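4.3 Setting the Wrist Camera View in the Simulated Cell

Carry out this procedure after any change to the finger model or the camera mount in the Cindel cell file. The physical cell at Wetovthorpe does not need to be running.

1. Open the cell file in Witow and set the arm to the Home pose.
2. Stop the physics clock. The status line must read HOLD before any mount value is changed.
3. Select the camera node under the wrist link. Check that its parent is the wrist and not the finger. A camera parented to the finger will move with the jaw stroke.
4. Enter the mount offset from the cell record sheet. Enter the tilt last.
5. Set the exposure value to 49 and turn automatic exposure off.
6. Restart the clock and step forward 600 ticks with the jaws open.
7. Close the jaws to the grasp width and save one still from the wrist camera.

Note: Offsets are stored in the Paulík mount table, row 23. Edits made in the viewer alone are lost when the file is closed.

CAUTION: Do not copy offsets from the simulated cell to the physical arm. The real bracket has a different bolt pattern, and the cable may be pinched at full wrist rotation.

8. Compare the still with the reference still at the same tick. The straight edge of the finger must be crisp against the darker background.

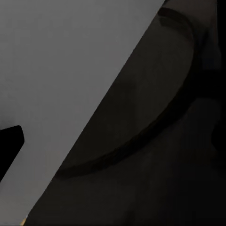
9. If the edge is doubled or stepped, set edge smoothing to High and repeat steps 6 to 8.
10. If the finger face shows pure white, lower the exposure value one unit at a time. Do not add a lamp to the cell file.
11. Save the file under a new revision and record the mount values on the sheet.

Note: Faults in the mount table go to Svetozár Polák with the revision number and the saved still.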